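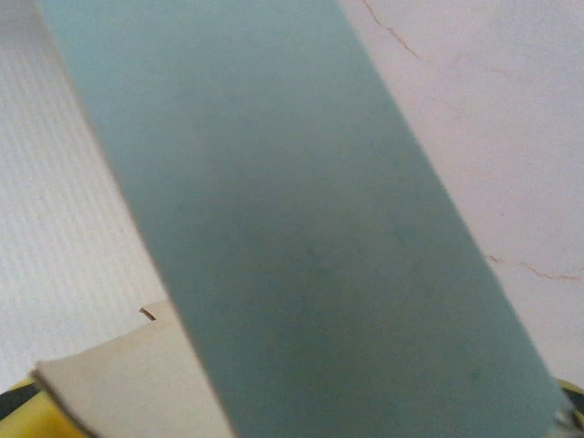
손목 카메라는 그리퍼에 얼마나 가까이 달아야 하나?

손가락 끝이 화면 아래쪽에 조금이라도 걸리는 거리까지. 더 붙이면 물건만 보이고 더 떼면 선반에 부딪힌다. 내 경우엔 그랬다는 얘기.

2020년 10월 12일 월요일. 그리퍼 비교 메모. 급하게 쓴다, 나중에 고칠지도 모름 (아마 안 고침).

후보는 두 개. Tirkton 평행 그리퍼랑 Amaral 소프트 핑거. 컨트롤러는 둘 다 Drakcombe 걸로 통일. 원래는 Amaral 쪽에 딸려온 컨트롤러를 쓰려고 했는데 펌웨어 올리다가 반나절 날림. 포기. 케이블도 짧다. 왜 이렇게 짧게 만드는지.

먼저 Tirkton.
힘 좋음. 반복 정밀도 불만 없음. 근데 납작한 것, 얇은 판 같은 걸 세워서 집을 때 접근 각도가 조금만 틀어져도 한쪽 손가락이 먼저 닿는다. 그럼 판이 돌아감. 돌아가면 카메라는 판 면만 보게 되고, 깊이 추정이 완전히 엉망. 무늬 없는 단색 면은 특히 심하다. 지금 맨 위 사진처럼 청록색 면이 화면을 비스듬히 다 먹어버리면 특징점이 거의 안 잡힌다. 왼쪽 흰 골무늬 쪽에서만 잔뜩 잡히고. 오른쪽 매끈한 면은 실금 두 줄 말고는 건질 게 없음.

그래서 정작 집어야 할 물건 위에는 점이 없고 배경에만 점이 몰린다. 자세 추정이 배경을 따라감. 이거 알아채는데 이틀 걸렸다. 캘리브레이션만 계속 의심했음. 체커보드 다시 뽑고, 브라켓 다시 조이고, 손목-카메라 변환 다시 풀고. 멀쩡한 걸 자꾸 다시 풀었다.

다음 Amaral.
손가락이 휘니까 각도 틀어져도 대충 감싼다. 마음이 편함. 대신 놓을 때가 문제. 끝이 살짝 붙어서 따라 올라온다. 벌리고 나서 0.몇 초 기다렸다가 빼면 좀 낫다. 그리고 휘는 만큼 끝 위치를 정확히 모른다. 카메라로 봐서 보정하면 되지 않냐고 하는데, 손가락이 휘면서 물건 뒤로 들어가버리면 안 보임. 그럼 뭘로 보정하나.

파지 시험은 총 74번 돌렸다. 두 그리퍼 합쳐서. 성공률 표는 따로 정리할 건데 솔직히 조건이 중간에 한번 바뀌어서 (조명 위치 옮김) 숫자로 비교하긴 좀 그렇다. 느낌만 적자면 납작한 건 Amaral, 나머지 딱딱한 상자류는 Tirkton. 컵 종류는 비슷비슷.

카메라 얘기 조금 더.
처음엔 브라켓을 손바닥 바로 위에 달았다. 너무 가까움. 초점이 가까운 데서 뭉개져서 판 가장자리가 흐릿하게 나온다. 에지 검출이 이 흐린 선을 잡았다 놓쳤다 한다. 임계값 낮추면 골무늬가 전부 에지로 뜨고 높이면 판 가장자리가 사라지고. 중간값 없음. 진짜 없음. 결국 브라켓을 약 4센티 뒤로 뺐더니 훨씬 나아졌다. 소프트웨어로 풀려고 애쓴 시간이 아깝다.

배경을 무지로 바꾸는 건 안 하기로 했다. 어차피 실제로 쓸 데는 배경을 고를 수가 없으니까. 대신 화면 가운데쪽에 가중치를 줘서 주변 특징점은 덜 믿게 해봤는데 이건 반반. 물건이 가운데 올 때는 좋고 아닐 때는 더 나빠진다. 당연한가.

Trinidad Agbayani가 메일로 알려준 방법도 해봄. 집기 직전에 손목을 살짝 옆으로 틀어서 한 장 더 찍고, 두 장 차이로 가까운 면을 먼저 떼어내는 거. 생각보다 잘 된다. 느려지긴 하는데 한 번 집을 때마다 2초 정도면 참을만 하다. 단, 손목을 틀 때 케이블이 당겨져서 카메라가 미세하게 돌아갔다. 케이블 타이 하나 더 묶고 해결. 고마워요 Trinidad, 답장 아직 못 써서 미안.

컨트롤러 Drakcombe는 무난. 설정 화면이 못생겼고 매뉴얼에 오타가 많지만 (내가 할 말은 아니다) 통신 끊긴 적은 한번도 없음. 힘 제한값이 껐다 켜면 초기화되는 건 조심해야 된다. 모르고 돌렸다가 종이상자 하나 찌그러뜨림. 저장 버튼을 따로 눌러야 저장됨. 메뉴 맨 아래에 있다.

남은 것들
- Tirkton 손가락 끝에 고무 패드 붙여보기. 두께는 얇은걸로
- 브라켓 뒤로 뺀 상태에서 캘리브레이션 다시
- 조명 고정하고 납작한 물건만 따로 돌리기
- Clarnunov 카메라 빌릴 수 있는지 문의. 최단 초점거리가 더 짧다고 들었는데 확인 못함

Clarnunov 거는 빨라야 11월에나 온다고 한다. 그때까진 지금 걸로 버팀. 패드는 내일 주문. 표는 주말에 올릴게요, 댓글로 물어보신 분들 조금만 기다려주세요.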